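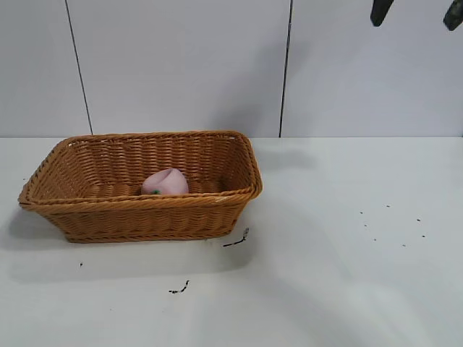

# Open day at Maltley

Husora opened its Maltley workshop to visitors on Tuesday, March 20, 2018. Doors were open for 2 sessions, morning and afternoon, and both were full. Marjan Rahimi gave the welcome talk and Rui Brandão ran the arm.

**At the bench.** A plush peach in the woven basket, with the gripper fingertips overhead. Soft items are harder to grip well than boxes, and most of the questions in the morning session were on this point. Fares Khoury answered them between runs.

**On the table top.** The small black marks stay on the white surface all year. Please don't wipe them off if you come to a later session.

Ghassan Hakim spoke after lunch on how the workshop plans its trials. The present set is 3000 picks, split into blocks of 500, with a change of objects after each block. Copies of his notes can be had from the front desk.

Thanks to Perron for the loan of the chairs and to Marwan Issa for looking after the car park. The next open day is in December. Places are free but must be booked, and children under 12 need an adult with them.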